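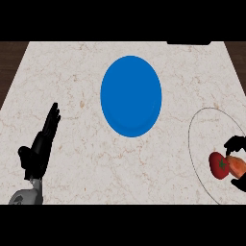

Plivdale Tabletop Sim: Data Card

Welcome, and thank you for taking a look! Plivdale is a set of simulated two-arm demonstrations in which a robot with a pair of multi-fingered hands moves food from one plate to another. We put it together because we kept wanting a small, tidy set for trying out ideas on a laptop before asking for time on the big machines, and after a while it seemed a shame to keep it to ourselves.

What's inside

The release holds 791 episodes across 4 task families. Every episode is rendered from the robot's own viewpoint, looking down over the table, with a black band kept at the top and bottom of the picture so the shape matches what our training code (Skerden) expects. Please don't crop the bands unless you also change the camera settings in the config, or your results won't line up with ours.

The tabletops, plates and food are swapped between episodes. Marble is one of the tops you'll meet, and so are plates that are nearly see-through, with little more than a thin gray outline to go on. Those were the ones that gave our first policies the most trouble, and they are still the ones we would most like to hear about from other groups.

Each episode folder has the video, the joint positions for both arms and hands, and a one-line instruction in plain English. Object poses are stored too, but in a separate file, so that it's hard to feed them to a policy by accident (we did this once, and the numbers looked wonderful for an afternoon).

The result we care about

Our question was whether a policy trained on both hands together does better than two policies trained one hand at a time, even when only one hand has anything to do. In our runs with Watkins, the joint policy came out ahead on 15 of the 100 held-out layouts and level on most of the rest. That is a modest gap, and we'd be glad to see someone else run it again with fresh seeds. The idle hand seems to matter most when a plate sits between the two hands and either one could sensibly reach it.

Known problems

- Contact between fingers and long, lumpy vegetables is approximate. Fingertips can sink in a little during a firm grip.
- Alby, our older loader, reads the left and right hands in the opposite order. Use the Skerden loader if you can.
- Food never bruises, rolls less than it should, and has no weight differences within a type.
- None of this has been tested on a physical robot, so please treat it as a simulation result only.

Last updated 26th October. A larger set is planned for December.

Print this page | E-mail this page

Related items
Skerden training code: getting started
Watkins policy: notes on held-out layouts
Moving from the Alby loader to Skerden
Clear plates and thin outlines: open questions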